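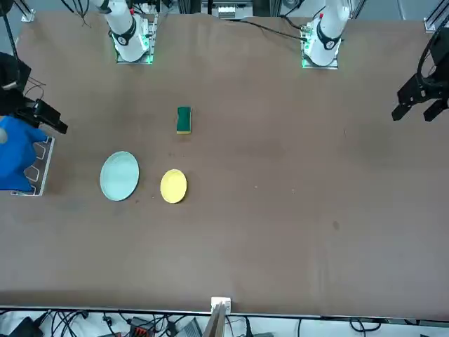 Fig. 1. Sponge and plates, the usual kit for Part B. Glove at left.

Food Hygiene 1, Unit 4 – Cleaning vs. sanitizing
Handout + my notes, October version (replaces the old one, page numbers changed)

Bring this to the practical. No spare copies in the kitchen.

1. Two words people mix up

Cleaning = getting soil off. Grease, crumbs, dried egg, starch film. Needs water, detergent, rubbing.
Sanitizing = cutting down the bacteria left on a surface that already looks clean. Needs heat or a chemical, plus time.

Order matters. Sanitizer on a greasy plate mostly gets used up on the grease. Will be on the test, was on the test last year too.

Sterilizing is a third word. Hospitals, canning. We don't do it in this course, don't write it in your answers.

2. Log reduction (short version)

Each "log" = divide by 10. Start with 1000 cells on a surface, one log leaves 100, two logs leaves 10, three logs leaves 1. People get stuck becuase they subtract. Divide!

A wipe with a wet cloth moves bacteria around more than it removes them. Depends on the cloth, see section 4.

3. The steps

Scrape. Rinse. Wash. Rinse. Sanitize. Air dry.

Scrape – into the food bin, not the sink. Drains in the Gromenel kitchen block easily.
First rinse – warm, not hot. Hot water sets egg and milk protein onto the plate.
Wash – detergent, change the water when the suds go flat or it turns gray.
Second rinse – leftover detergent can interfere with some sanitizers (the quats especially).
Sanitize – follow the label for strength and contact time. The surface has to stay wet the whole time.
Air dry – racks, space between plates. No towels. A damp towel puts back what you just took off.

Contact time is where most marks get lost. Spray and wipe right away = zero contact time. For the Dusia concentrate we use in class the time is 30 seconds on hard surfaces. Other products differ, read the label.

4. Sponges and cloths

Warm, wet, full of food bits, lots of tiny holes. Hard to dry out in the middle. Smell is a sign but no smell doesn't mean clean.

Keep one for dishes, a different one for counters, never the floor one. Squeeze out and stand on edge after use. Throw out when it starts to come apart or smells after rinsing. The microwave trick: mixed results in the studies, dry sponges can catch fire, don't do it in the Shek building.

Scouring side will scratch soft plastic. Scratches hold soil. Check plates against the light and pull the bad ones.

5. Gloves

Dish gloves protect you from hot water and chemicals. They do not protect the food. Different job from food handling gloves, keep them apart. Dirty gloves spread as much as dirty hands do. Wash hands before putting on AND after taking off. Check the fingertips for holes.

6. Practical, Part B

Pairs. Each pair soils two plates with the starch paste, leaves them while we do the reading, then one gets the full steps and one gets a wash only. Swab both. Iodine drop on the swab: blue-black means starch still there. Note that iodine tells you about soil, nothing about bacteria. Say so in the write up.

Swabs are in the Gimance box, top shelf. Label before you swab, not after.

Write up is one page. Method, result, what went wrong. Pass mark for the unit is 80, practical and test togehter.

7. Check yourself

Why rinse twice?
What does two logs mean in plain words?
Why no towel?
What can iodine not show you?

Reading for next time: the chapter on temperature control, first half only. Skip the bit on blast chillers, we'll do that in Unit 6.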